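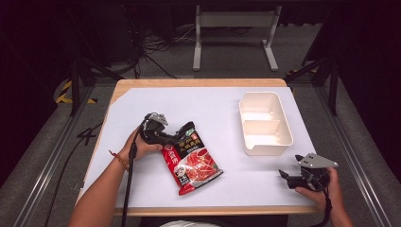
On the list this morning the member who posts as Sproģis wrote:

> I've decanted every food pouch I own and I'm never going back. Hot-pot base, noodles, dried mushrooms, all of it out of the bag and into a divided container. Two compartments, one for the soft stuff and one for the dry. The cupboard looks better, I can find things, and the kids can get their own supper started. I can't see why anybody would keep the bags. Change my mind.

I'll try, though I doubt I'll get far.

I have no quarrel with containers. I have a quarrel with the idea that moving food from one package to another counts as getting organized. A sealed pouch of hot-pot base already has a home. It's thin, it stacks, it'll stand in a row if you prop it between two books, and it has its name on the front with a photo of the food. Tip it out and you've got red grease in a cream plastic box, and I would like to hear from anyone on this list who has gotten red chili oil out of pale plastic. I've tried dish soap, baking soda, and leaving it on a sunny windowsill. The windowsill did the most, and the box is still pink at the corners.

Then there's the business of the divider. A raised divider is fine for crackers on one side and raisins on the other. For anything with oil in it I don't trust one. Does it go all the way up to the lid on yours? You didn't say. If it stops short, the first time somebody carries the box at a slant you have one compartment again.

I did go and try it on my own table before writing this, so please don't tell me I'm arguing from the armchair. I put down a sheet of white paper first (I recommend this to everyone, whatever side you're on, it saves the wood and you just roll it up after) and timed myself.

- Four pouches into two divided containers, 13 minutes, including hunting for scissors.
- Four pouches upright in the drawer, under a minute.
- Washing up after the first: a bowl, a spatula, the scissors, my sleeve.

The bigger loss is the back of the bag. That's where the water amount is, and the date, and whatever is in it that your brother-in-law can't eat. People say "just cut the label out and tape it on." All right. I've seen the taped labels in my own house. They fall off in March when the pantry gets damp and then you have three boxes of brown powder and a guessing game.
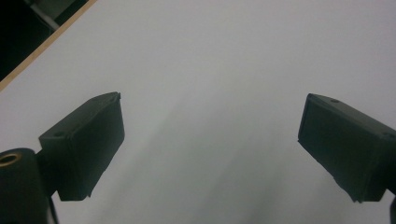

So what would I do with the container, if it's already bought? Use it for closed pouches. Leave the food in the bag, lay the bags in flat or stand them on edge, soups on one side and sauces on the other. That way the divider is doing a job it's good at. You get the tidy shelf and you keep the dates. When one gets opened, fold it over, clip it, and stick it in the fridge if the bag says to. The fridge is the one place I'd allow a box, with a real lid, and for a few days only.

I'd also ask what these things cost. The Movarau divided bin that keeps getting passed around here was 20 dollars when I looked, and the Iltico one wasn't much better. For a cupboard the size of mine I'd need a stack of them, to hold food that arrived in packaging I'd already paid for. I went back through our old threads on decanting and there are 275 messages. Plenty of "before" and "after." Very few "a year later." I'd like more of those.

And measure the shelf, please. Mine is 494 millimeters deep and a long bin put in lengthwise hides whatever is at the back exactly the way the bags did.
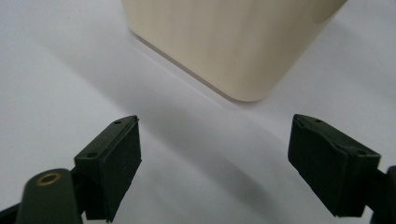

Itside replied off-list and said I could pass it along:

> You're too hard on the boxes. The little spout at the front of ours is handy for rice, and my mother can't tear those slippery pouches open but she can lift a lid. I agree about the oil. We ruined two. Dry goods only now, and I keep the empty bag folded underneath so the date stays with the food.

The point about opening them I'll give up without a fight. Slippery pouches are a nuisance and worse if your hands hurt. The folded bag underneath I'm less sure of. It works as long as the same person always refills the box, and in my house that has never once been the case.

Sproģis, how tall is the divider? And what color is the inside by now?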